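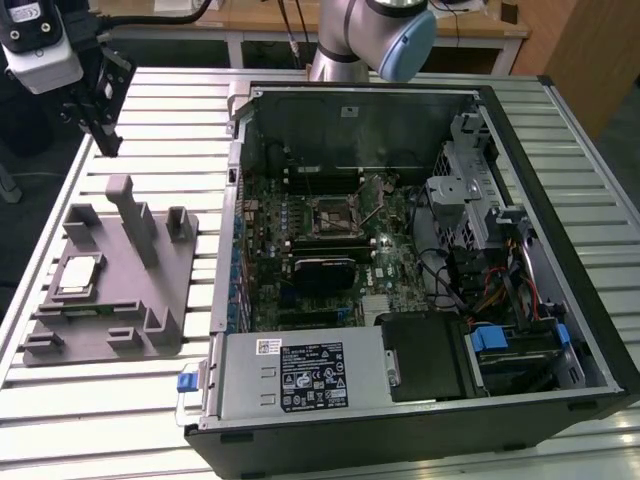 Mullow tower, side panel off, on the slotted aluminum table

Mullow Open-Side Practice Tower

The Mullow is a used desktop tower sold by Zirkance for repair classes and bench training. It has a black outer case and a dark green motherboard, and it is meant to be worked on lying flat with the side panel removed.

The CPU socket has a metal retention frame and lever. Memory slots, rear ports and expansion brackets are all left in place for practice. Cosmetic marks on the case are normal.

What you get
Tower with motherboard
Side panel, packed separately
Bag of 20 case screws

Processors and memory are not included. The slotted table is sold separately under the Clundora name. The gray fixture plate, with its upright posts and a square recess for a small part, is also a separate item.

Item number: 678
Warranty: 6 months, parts only
Class pack: 5 towers, shipped on one pallet

Towers ship from our Mercado warehouse. Orders placed before noon leave the same day – class packs take a little longer. Do not connect the tower to power while the side panel is off.

For class pack pricing or spare levers, write to Ariel Buenaventura in parts sales and include the item number.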